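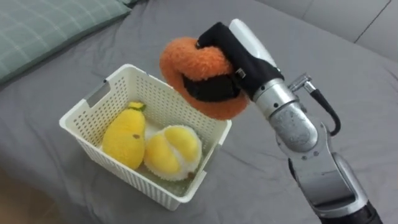 Looking after the wrist cable and the soft finger on a two-arm tidying cell

I maintain the bedroom cell at our workshop in Stedham. It has two arms, one bed and one basket, and the task is to put plush toys in the basket. The task sounds very easy for the machine, but the small parts wear faster than I expected. This page is the routine I follow, written for the person who takes the next shift.

What you need

A set of small hex keys, a torque screwdriver, a lint roller, a soft brush, a clean cloth, a spare finger cover and a marker pen. Keep the screws in a dish, not on the bed. A grey sheet hides a small dark screw perfectly.

Before you touch the arm

Send both arms to the parked position from the Cudell controller, then turn the key and take it with you. Wait until the brake lights are on. If a toy is still in the gripper, open the fingers first and take it out by hand. Please do not pull on it, the long pile catches at the finger joint.

The cable at the wrist

The black cable comes out of the metal fitting on the wrist and makes a loop back towards the elbow. This loop must stay loose. When it is too tight, the wrist pulls on the fitting each time it turns up to reach over the basket. When it is too long, it hangs on the rim of the basket.

Release the brakes and turn the wrist slowly by hand, to both ends of its travel. Watch the loop the whole time. It should never become straight and it should never touch the basket. If it does, loosen the clamp at the elbow side, move the cable a little and close the clamp again. Then turn the wrist one more time. I forgot this second check once, and it cost us a cable.

Wipe the fitting and look for cracks in the jacket close to it. Our first cable failed after 489 hours and the second one is still good at 2411.

The black finger

Toys with curly pile leave fibres on the cover. The orange ring is the worst one, as the finger goes through the middle of it. Use the roller on the outside and the brush around the joint. After that, bend the finger by hand 5 times. It should come back by itself without any noise.

Change the cover when it shines or when it slides on the finger. The white finger only needs the cloth. Do not use alcohol on it, we did this at Urville and the surface became sticky.

The screws

Check the screws on the elbow housing and on the wrist cylinder. I put a line of marker across each head, so a turned screw is easy to notice. Tighten to the value on the sheet inside the cabinet door.

Test before you leave

Pull the sheet flat, put the basket back on its place and run the drop test at 80 per cent speed, with the orange ring. The gripper must pass over the rim without touching it. If the ring brushes the rim, raise the approach height a little and run it again. Write the result in the log, also when everything is fine.

Felicja Sowa

Last updated: 25 January 2020

Comments

tmk_arms: Do you teach the basket position again after every sheet change? Ours moves a bit.

Felicja: Yes, always. The sheet pulls the basket when you straighten it.

Darrol: The marker line on the screws is a good tip, I did ours the same afternoon. Paint marker holds better than the normal one.

Chmielewska workshop notes | Contact | Copyright 2020 | Back to top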